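Flollenura Grain Panels: data card

Version 3

Summary

Flollenura is a set of written grain records for decorative plywood faces, kept for people who match panels in furniture repair and small joinery work. Each record describes one face of one panel: the species given by the supplier, the cut of the veneer, the direction and width of the grain bands, the base colour, and any repair plugs or filled splits. Records are plain text, one per line, with tab-separated fields.

The set grew out of the Grudska sample cards, which were held on paper and used different words for the same feature depending on who had filled them in. Version 3 brings all of those cards under one vocabulary.

Contents

faces.tsv: one record per panel face
terms.txt: the permitted words for each field, with definitions
suppliers.tsv: supplier codes and the grade names each supplier uses
changes.txt: corrections since version 2

Fields

face_id: a short code that stays the same between versions
species: as stated by the supplier, not tested
cut: rotary, crown, quarter or unknown
base_colour: pale, medium or dark, judged against the Cifuentes colour strip in daylight
band_direction: along, across or mixed, relative to the long side of the panel
band_form: straight, wavy, looped or broken
patch: yes or no, for any darker area wider than the bands beside it
finish: bare, oiled, waxed, lacquered or unknown
notes: free text, British spelling

Band form is the field most often queried. "Wavy" is used where a band changes direction along its length but does not close on itself. "Looped" is kept for bands that close, as they often do in rotary-cut faces. Where both occur on the same face, the form covering the larger area is recorded and the other goes in the notes.

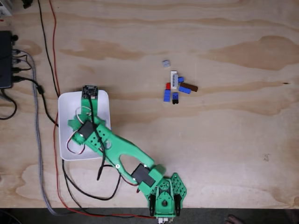

Colour is recorded before form. Judging form first tends to push readers towards a darker base colour, as the eye has by then settled on the bands. Records made in the other order were redone for version 3 and are listed in changes.txt.

How the records were made

Each face was laid flat and read from a standing position, then again at arm's length. Readings were taken between 10 am and 2 pm near a north-facing window, without electric light. Faces with a gloss finish were turned end for end and read a second time, and the darker of the two readings was discarded. Where two readers disagreed on the cut, the field was set to unknown.

Panels supplied by Gilard carry a face grade and a back grade. Only the face was recorded unless the back was sold as matching, in which case it has its own line and a face_id ending in b. 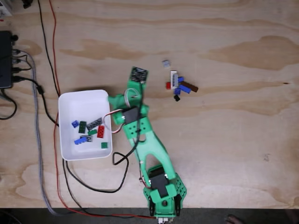

Pale plywood with wavy, darker brown grain.

Known limits

Species names are trade names. Several suppliers sell mixed hardwood cores under the name of the face veneer, and nothing in this set should be used to infer what a core is made of.

Base colour shifts with age and exposure. Records are not updated when a panel darkens, so a match made from an old record should be checked against the panel itself.

The patch field does not separate natural colour variation from staining. A later version may split it in two if the terms can be agreed.

Thin faces that have been sanded through in places are left out. So are printed films, even where the supplier lists them as veneer.

Loading

Files are UTF-8 with Unix line endings. The first line of each .tsv file holds the field names. Empty fields are left empty; the word "none" only appears in notes. Spreadsheet programs may read some face_id values as dates, so import that column as text.

Corrections

Send the face_id, the field and the proposed value. Corrections are gathered and applied each October. A change to terms.txt needs at least 15 affected records before it is considered.

Licence

Free to use and copy with the name Flollenura kept in place. Altered copies should carry a different version number.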